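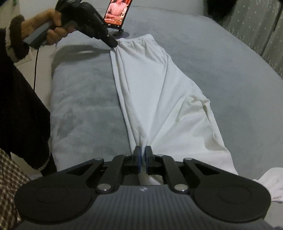
Mercredi 28 janvier 2026

Plié du linge toute la fin de l'après-midi, sur le lit, parce que la table est prise par les papiers de la caution. J'écris au lit maintenant, sur ce même drap gris-bleu que j'aime tant en hiver. Il est trop chaud en avril et il attrape tous les fils, mais en janvier je ne veux pas d'autre chose sous moi.

Le blanc m'a donné le plus de peine. Le tissu doux ne veut pas rester où on le pose. Je commence toujours par le mettre à plat dans la longueur, le haut vers les oreillers, et je passe la main du milieu vers les côtés. Les plis en diagonale reviennent quand même. Ma mère disait un mot pour cela dans notre langue, un mot qui veut dire à peu près « têtu comme un linge », et je ne lui trouve pas d'équivalent français. J'ai demandé à Carleen si « récalcitrant » allait. Elle m'a répondu que oui, mais que personne ne dit cela d'un vêtement. Je le note ici quand même : un coton récalcitrant.

Carleen Te Moana repasse tout, même les torchons. Moi, je n'ai jamais aimé le fer. Je préfère plier bien et mettre en dessous de la pile ce qui est froissé, et attendre. Au bout de deux ou trois jours, le poids des pulls a fait une partie du travail. Elle trouve que c'est de la paresse. Nous en avons parlé au téléphone assez longtemps, plus longtemps que le sujet ne le mérite, et ensuite nous avons parlé de son dos, qui va mieux.

J'ai sorti aussi les affaires d'été, celles qui étaient dans le sac sous l'armoire depuis le déménagement de Curkby. Je croyais y trouver ma jupe verte. Elle n'y est pas. Il y avait par contre deux taies que je pensais avoir données et un gilet dont j'ai complètement oublié l'existence. Il me va encore aux épaules. Aux manches, c'est une autre affaire. J'ai fait une pile pour la collecte de Stullport, une pile pour garder, et comme d'habitude une pile au milieu pour laquelle je ne suis pas capable de décider. Cette pile du milieu est la plus haute des trois. Je l'ai mise sur la chaise, et la chaise ne sert donc plus à s'asseoir jusqu'à nouvel ordre.

Vers cinq heures, Abilio Tejada a téléphoné pour l'armoire. Il la vend 800 couronnes, avec les tringles, et il peut la garder jusqu'à la fin de la semaine prochaine. Chez Hrubý, une armoire de la même largeur coûte 3000, et il faut encore la monter soi-même. Je n'ai pas de doute sur le prix. J'ai un doute sur l'escalier. J'ai mesuré le palier avec le mètre de couture, qui est trop court, et j'ai dû m'y reprendre à deux fois en gardant le doigt sur le mur. Cela devrait passer si on la penche. Je lui ai dit que je donnerai ma réponse vendredi. Après j'ai réfléchi si l'on dit « je donnerai » ou « je donnerais » dans ce cas. C'est « donnerais », je crois. Il n'a rien remarqué, ou bien il est poli.

Si je prends l'armoire, il faudra changer le lit de mur. Dans ce cas, la lampe ne sera plus du bon côté pour lire. J'ai dessiné la chambre sur le dos d'une enveloppe avec le lit à trois endroits différents, et aucun ne me plaît vraiment. Près de la fenêtre, il y a le courant d'air. Contre le mur du voisin, on entend sa radio le matin (il écoute toujours la même station, celle avec la bourse et les marées). Je vais peut-être tout laisser comme c'est et mettre l'armoire dans le couloir, où elle serait laide mais utile.

Mangé tard : la soupe d'hier avec du riz dedans. Elle était meilleure qu'hier. Il reste une portion pour demain midi.

Une chose que je voudrais retenir pour la prochaine fois. Pour les pièces longues, il ne faut pas plier d'abord en deux dans la largeur, comme je faisais. Il faut rabattre un côté sur l'autre dans la longueur, lisser, et seulement après remonter le bas vers le haut. Sinon le tissu fait une bosse sur le côté, et cette bosse ne s'en va plus. J'ai mis plusieurs années pour comprendre cela, et je suis sûre que tout le monde le sait déjà. Avec les draps-housses, je n'ai toujours pas de méthode. Je les roule et je ferme la porte.

J'ai repris le soir le gros roman que Carleen m'a prêté à Noël. Je suis à la page 416 et j'ai encore besoin du dictionnaire, moins qu'au début. Aujourd'hui j'ai appris « ourlet », que je connaissais pour la couture, mais qui se dit aussi pour l'oreille. L'ourlet de l'oreille. J'ai touché la mienne pour vérifier et c'est exact, il y a bien un petit bord replié. Je le raconterai à ma sœur dimanche.

Pour demain : téléphoner pour la caution avant midi, car l'après-midi ils ne répondent pas. Acheter des boutons chez Plerkel, des petits, à quatre trous, pour la chemise grise. Porter la pile de la collecte jusqu'en bas, au moins jusqu'en bas, même si je ne vais pas plus loin. Demander à Abilio si les portes de l'armoire ferment à clé et s'il a encore la clé.

Il est presque minuit et le chauffage vient de s'arrêter. Je sens encore la lessive sur mes mains. J'ai oublié de dire que la jupe verte est peut-être restée à Curkby, derrière la porte de la salle de bains, où il y avait un crochet. Je vois très bien le crochet. La jupe, je ne la vois pas dessus, mais je ne la vois nulle part ailleurs non plus. J'écrirai à l'ancienne propriétaire.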